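## Can any of them do the boring jobs yet?

**grumblebucket**
My sister has been told by a man at work that she'll never wipe down a worktop again after next May. I said I'd ask here. Has anything got as far as picking up the remote and putting it back where it lives?

**tin_opener**
Depends what you mean by "got as far as". I've been running the Kisine two-arm setup in simulation, small flat gadget on a table, one arm doing the work.
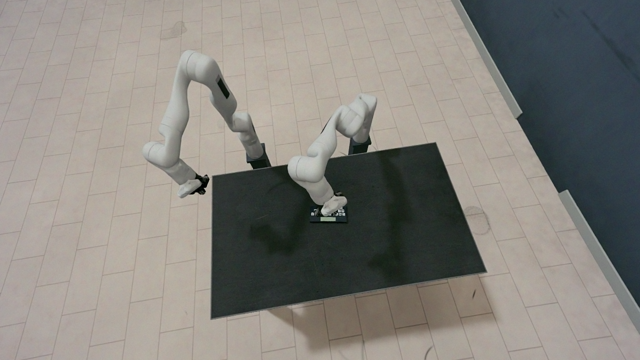

My log stands at 1071 tries, of which 328 met my own definition of success. My definition is generous. My mum's would not be.

**grumblebucket**
So worse than a teenager.

**tin_opener**
Cheaper to feed, though.

**porridge_dept**
Simulation, mind. We had a Vostar on packing at our place in Kozan and it was a marvel until somebody changed the tape. Then it was a very expensive coat stand. I'd not trust it near a kettle.

**tin_opener**
Different thing entirely. The Vostar ran a fixed routine, it'd have packed thin air if you'd let it. The newer stuff looks at where the object is before it goes for it. Flat things are still a pig because there's so little to get hold of.
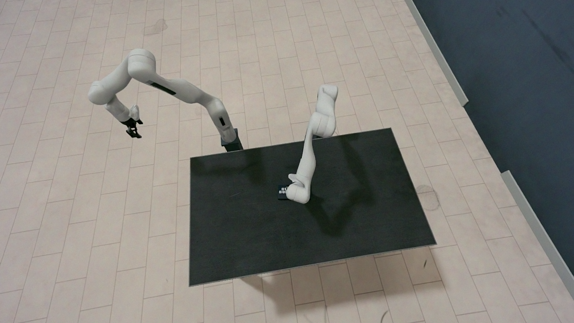
You can make life easier by giving it a mug or a sponge, and most of the demo videos do exactly that.

**halfpast_nine**
Disagree with the gloom. Shop floors don't need it to be clever. If it shifts the same box for 40 minutes while I have my tea, that's a chore done. Jukusis will lease you one.

**porridge_dept**
And who stands next to it for the 40 minutes?

**halfpast_nine**
Me. With my tea.

**grumblebucket**
Why two arms, if one does the job?

**tin_opener**
Folding, lids, holding a bag open. For the flat gadget it's all down to the right-hand one.

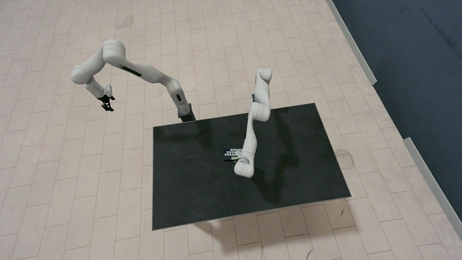 I might try it with a raised edge on the table next, so there's something to push against. I'll post the log if it improves.

**porridge_dept**
And if it doesn't?

**tin_opener**
Then I'll post it in the coat stand thread.

**grumblebucket**
Right, I'm telling her to keep the cloth.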